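Packing materials and trays, upstairs room

Gallery by Tegan Brunton

We are clearing the upstairs room at Harawira before the Clundier job starts in January. It is mostly packing materials: sheeting, trays, offcuts and a good deal of tape. Anything that can be used again is being kept, and the rest goes down to the skip at the back of the building.

The sheeting is the bulkiest thing we have. A full roll from Grasteno costs more than it used to, so used pieces are folded and put by unless they are badly torn. Dust wipes off with a damp cloth. Trays are stacked by size on the shelf nearest the door, 15 to a stack, and anything cracked goes in the recycling.

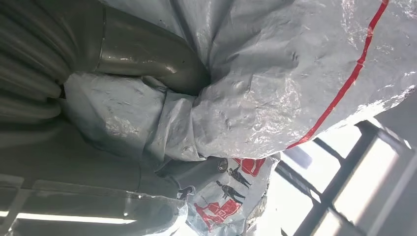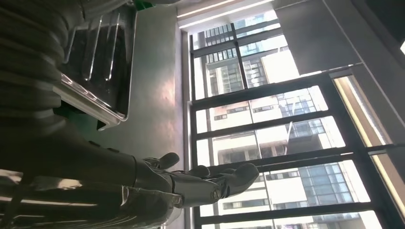 First picture: crumpled plastic sheeting with a red stripe. Second picture: a clear plastic tray with raised edges.

The sheeting still has to be sorted into long and short lengths. Short ones are fine for lining boxes. If you want any for your own department, put your name on the list by the stairs before the end of the week. Trays are not to be taken without asking me first.

Page updated Monday, December 2, 2019

Recent galleries
Rovetetti shelving, ground floor
Harawira loading bay
Box store before and after
Clundier samples

Contact us | Copyright Harawira 2019 | Back to top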